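In defense of the junk box on the bed

Every year before the holidays my feed fills up with drawer organizers. Bamboo ones, clear acrylic ones, little velvet trays with a slot for every ring you own. I bought a set in November, a nine-piece one from a shop called Pichler, and I'd like to explain why it went back.

I'm a box person. I keep my small things in whatever shallow cardboard box happens to be around, with the lid long gone and the edges going fuzzy, and once in a while I carry it to the bedroom, put it down on the bedspread and go through it. That's the whole system! My friend Dagim Wolde calls it a cry for help. Dagim has labels. Dagim has a label on the drawer where the labels live, so I take the criticism with a grain of salt.

But think about what the tray wants from you. It wants to know what a thing is before you put it away. Rings here, earrings there, hair stuff in the long slot. Fine, and where does the green bead ornament go? What about a cord bracelet I haven't worn in years and would be very sad to lose? I spent a whole evening with those trays and ended up with one slot stuffed full and most of the rest holding nothing. The trays cost me 70 dollars. A cardboard box costs you a cereal bar habit or a pair of kids' shoes.

And the bed matters, I'll die on this hill. People sort on the kitchen table, where somebody needs the table in 20 minutes, or on the floor, where your knees give out. A bed is big and soft and nothing rolls very far. Mine has the loud flowered bedspread, purple and pink, and yes, a small bead can vanish on it for a while.

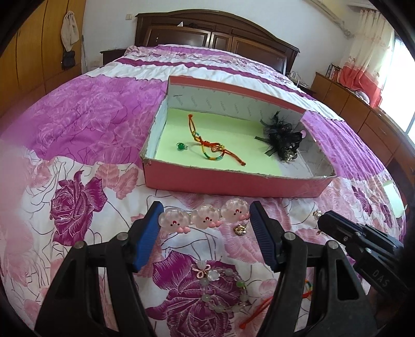 You do it slowly, too. One thing comes out, you look at it, you remember or you don't, and it goes back in or it goes to somebody else. My niece gets the hair things now, especially anything with a face on it. She's five and has very firm opinions about pink.

Tarmo Paulauskas, who lives downstairs and is tidier than both of us, told me I should at least line the box. So I did, with a sheet of yellowish-green paper, and I admit it's easier to spot the tiny stuff against it. That's as far as I'm willing to go. He also wanted me to photograph everything and keep a list on my phone — for what, the insurance? It's cord and beads, Tarmo.

If you love your trays, keep them, I'm not coming to your house. I just think a lot of us buy storage when what we want is an hour with our own odds and ends and the bedroom door shut. Mine's booked for Saturday, right after I return the last library book.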